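Puffy clothing demos – how many before you change the background?

abairdy
2019-10-23
We just passed 221 hand-held gripper demos for the Nostungate clothing set and I'm so happy with how they replay! Question for the folks further along: do you keep one plain surface until the policy works, or mix bedding and clutter in from the start?

kazimir_l
Plain first. We went to patterned blankets too early in April and couldn't tell whether the grasp or the background was hurting us. Get one jacket working on a gray sheet, then branch out.

tkubicek
I'd go the other way, sorry Kazimír. Our plain-sheet policy fell apart on the first real bed. 31 demos on messy bedding did more for us than the whole clean batch.

kazimir_l
Was that with the same jacket, though? If you changed both, you don't know which one helped.

tkubicek
Two jackets, fair point. I'd still do it again.
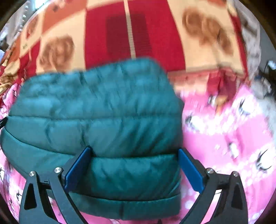
Ashley Bunting
Data collection lead, Morkska

Team Tatiana on this one! A folded quilted jacket bulges between the finger pads when you squeeze it, and I want that over teddy-bear-type prints, cartoon prints, all of it – the busier the better. I do tag every background so you can filter later, which might keep Kazimír happy.

kazimir_l
Tags would help, yes. Still starting plain.

abairdy
Ooh, tagging I can do tonight. Is it one tag per blanket or per episode?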